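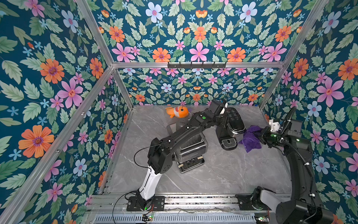 Okay so the wallpaper is UP. Teal background, giant orange daisies, pink flowers, leaves absolutely everywhere. I have been staring at it since breakfast and I regret nothing.

2/ My friend Subbarao Pillai voted for plain white. Subbarao Pillai also owns one mug, so I went ahead and ordered the floral from Palumbo (the pattern is called Virkadwood, which sounds like a town with a haunted mill).

3/ Matching the pattern at the corners took me longer than all the rest put together. Those big daisies show it right away if you're even a little bit off! I'd line up one petal and lose the one next to it. Cut your panels long. I mean it, up to 2 inches extra on each one — you will use it.

4/ Went with the gray marble look underneath. I had a sample of something busier and it was a headache next to all those leaves. Gray lets the flowers do the yelling.

5/ The black rack with the little hooks stays. I keep going back and forth on what to hang there. Measuring spoons? Mugs? A tiny strainer? Right now I kind of love it bare, with the flowers behind it.

6/ Now the fun part, figuring out where the coffee machine goes. Black against that teal looks so sharp, and the orange clownfish plush matches the daisies like I planned it (I did not plan it). 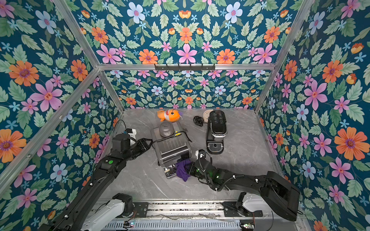 7/ Lots of you are asking the same thing: doesn't a pattern that loud make a small space feel smaller?

A little, yes, but it feels cozy to me and I'd pick cozy over bland any day. Keep the floor or counter quiet and it balances out.

8/ Next job is cables. I want one short cord per appliance and a clip to hold it, because a loose coil drives me nuts once I've noticed it.

9/ Also taking opinions on coasters. I'm leaning beige but could be talked into pink — there's plenty of pink in those flowers to back me up. Send me your favorites!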